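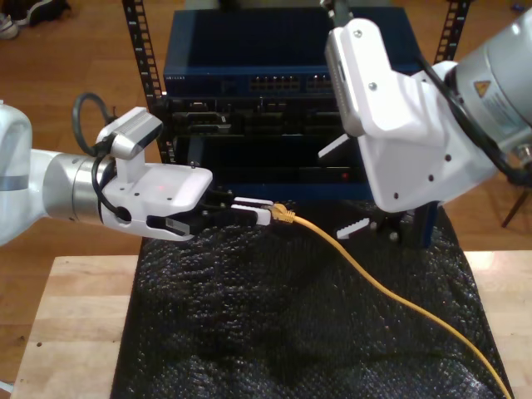 Temba is a lakeside guest house and former mission rest house on the eastern shore of Lake Vatow, run since its reopening as a small hotel by Peninah Lema. It has 8 rooms in the main house, a walled garden, a boat landing and a dining room open to non-residents at weekends. Best known for its long verandah and its breakfasts. Bookings, telephones and the guest wifi reach the main house only. The garden rooms, such as they are, have no signal to speak of.

Name

Locally the house is still called the Rest. Temba was the name of the headland before anything was built on it, and older maps give it as Tembah or Temba Point. The present owners dropped "Point" because post kept going to the campsite.

History

Built as a stopping place for mission staff travelling between the lake villages and the market town of Skotach, 30 miles inland. Two rooms and a kitchen at first. The verandah came later, paid for by a legacy, and the upper floor later still. The stone is local, the roof timbers were brought across by boat. A fire in the kitchen block destroyed the early visitors' books, so dates for the first buildings are mostly guesswork and should be treated with care.

The mission gave up the house when the lake road was surfaced and the journey no longer needed an overnight stop. It was let as a private home, then a school hostel, then stood shut for a long spell. Lema, who had worked in hotels in Skotach, took the lease with her business partner Amber Verbeke and opened four rooms in the first season. The other four followed once the upstairs floors had been made safe. Verbeke left the daily running after a few years but kept a share, and still looks after the garden planting.

Buildings and grounds

Main house: two storeys, shuttered windows, verandah on the lake side. Rooms are named after boats that used to work the crossing. Dresteo, the corner room upstairs, is the largest and has the only bath; the rest have showers. Two ground floor rooms open straight onto the verandah and are usually given to guests who cant manage stairs.

The garden slopes to the water in three terraces. Fruit trees at the top, lawn in the middle, reeds and the landing stage at the bottom. The walls are older than the house, possibly part of a cattle enclosure — no one has dug there. Swimming is allowed off the landing stage but not beyond the marker buoys, where the weed is thick.

Food

Set dinner, one sitting, served at 8. Lake fish most nights, with a vegetable dish as the other choice. Breakfast is the larger meal by reputation: eggs, flat bread, stewed fruit from the garden, coffee in tin pots. The dining room seats 20, so outside diners need to ring ahead. No bar, but drinks can be had on the verandah until the generator hour.

Access and season

By road from Skotach, last stretch unsealed and slow after rain. By ferry from the west shore in season, then a walk of 400 metres along the shore path; luggage goes by handcart. Closed from November until the rains finish. The reopening of the house is marked each year on 2nd September with a lunch on the lawn, open to the village, and rooms for that night tend to go to returning guests.

Reception

Guide writers have generally liked the setting and the cooking and been cooler on the plumbing. Hot water was unreliable in the early seasons and the boiler has been replaced since. Noise from the ferry horn is the other regular complaint — first sailing is early, and the front rooms catch all of it. Some visitors have asked for air conditioning. Lema has said the shutters do the job, and the owners have no plans to fit any.

See also

Vatow ferry
Skotach market
Rest houses of the lake distict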